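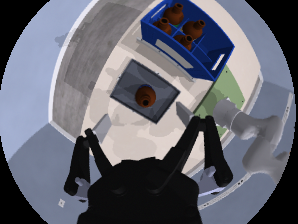 1/ Things I have learned from moving into a one-bedroom apartment with a hot sauce habit

When I packed up the old place I owned 33 bottles of hot sauce. I know the number because the moving company, Brurner, charges by the box and wanted an inventory of anything "liquid or regrettable." Their form said liquid. I added the other part.

2/ The new kitchen has one cabinet. There is a second door next to it that looks like a cabinet, and behind it is the water heater. I opened it four times the first day, hoping.

3/ So the rule became: if I can't remember what it tastes like, it goes. This sounded very grown-up on Tuesday morning. By lunch I was eating plain rice with 11 different dots on it, like a paint store, and crying from one eye.

4/ Results of the rice lunch. Four of them taste like vinegar with a grudge. Two taste like the smell of a garden hose. One was soy sauce. It had been living among the hot sauces for years and I guess it was happy there.

5/ A word about gifts. Once people find out you like a thing, that thing is all you will ever get again. I mentioned liking spicy food at an office lunch in 2000-whatever and have not received a sweater since. I am cold and my mouth hurts.

6/ The worst offender is anything with a joke on the label. If there's a skeleton on it, a donkey on it, or the word "widow," it will taste like a battery. The good stuff has a label somebody's aunt designed. Plain type, maybe a pepper, maybe the pepper is crooked.

7/ Someone in the replies wants to know my favorite. It's the one from Curnarwood, the little farm stand out past the reservoir. They sell it from a card table and take cash only. The price goes up 50 cents every time I go and I suspect it is just me.

8/ I tried making my own once, back in August. The recipe said "open a window." It should have said "leave the county." I wore swim goggles to stir it and the smoke alarm still took my side against me.

9/ It came out fine, by the way! A little thin. It separated after a week into a red part and a part I'd call broth. I shook it every morning like I was running a small hospital.

10/ Storage opinions, because I know you people.
Vinegar sauces: shelf is fine if you go through them fast.
Anything with fruit or fresh garlic in it: fridge.
Anything where you can't read the date anymore: you already know. You're just not ready.

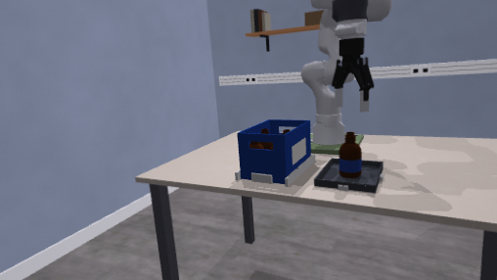

11/ Anyway, I was on the garlic problem. I had one with whole cloves floating in it that I'd kept on top of the fridge, which is the warmest spot in any kitchen. I'd been putting it on eggs. I feel great, thank you for asking, but I won't be doing that again.

12/ Then there's the shelf question. I bought a tiered thing from Skusto so I could see the back row. It holds 3 rows. The back row is now visible and I regret seeing it. There was a bottle back there with a phone number on the label that had no area code.

13/ (I called it with my own area code. It's a dentist. They were nice about it.)

14/ Lots of you are sending the Ametepe subscription box. I did the trial. They rate every sauce on a heat scale of their own invention that goes up to 730. Not 10, not 100. I had a 106, which I'd describe as "warm ketchup," and the next one up made me sit on the bathroom floor and think about my choices. There was nothing in between.

15/ I canceled, and the cancellation page asked "Too hot to handle?" with only a Yes button.

16/ Where we've landed: the collection is down by almost half. The keepers are on the tiered thing, the fridge door has the fruity ones, and the maybes are in a shoebox under the bed, where I can deny knowing them.

17/ I offered the rejects to my new neighbors with a note in the laundry room. FREE, TAKE SOME, SOME ARE BAD. Gone within the hour. By evening there was a different bottle sitting there in their place, with a note that said "you seem like you'd like this."

18/ There's a donkey on it.

19/ It's in the cabinet. Muting this thread now, please stop telling me to put it on mango. I've put it on mango. It was very good on mango.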